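3.2 Collection of demonstrations

All demonstrations were recorded on the Baredard cell, which consists of a single arm mounted beside a sheet-metal bin. The bin is clamped to the table at its rear corners, so that its position relative to the base of the arm stays fixed between sessions. Objects were drawn from the Baidoo set and placed in the bin by hand before each episode, with no fixed order or spacing. The set mixes rigid items with soft and fibrous ones, for which contact is hard to model and a scripted grasp tends to close on too little material.

The operator drove the arm by remote control through the Tidus interface, which maps the motion of a hand-held controller to the velocity of the gripper. Rotation and translation could be locked separately. Fig. 3 shows the workspace with five objects in the bin and the gripper low beside a fluffy blue-and-white item. 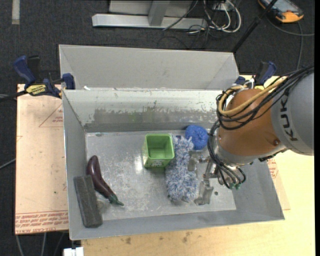

Fig. 3. Workspace during remote-controlled collection.

An episode began when the operator released the hold button and ended when the gripper had returned to its start pose above the bin. Joint positions, gripper opening and commanded velocity were logged with the camera stream and aligned afterwards by time stamp. Where the operator lost a grasp, the second attempt was kept in the same episode. We found in early trials that removing such attempts left the policy with no example of how to recover near the bin walls.

In total 1892 episodes were recorded. Those with a dropped camera stream, a protective stop or an operator abort were discarded using the Filix log checker, which left 1477 for training. A further 200 were collected separately under the same procedure and used only for validation.

For comparison, a smaller group of demonstrations was given by guiding the arm by hand. The paths were smoother in free space, but the operator's forearm often hid the objects from the camera and the bin walls limited how low the wrist could be held. These recordings are used in Section 5 only. Dela Arthur acted as operator for both methods, and differences between operators are therefore not examined.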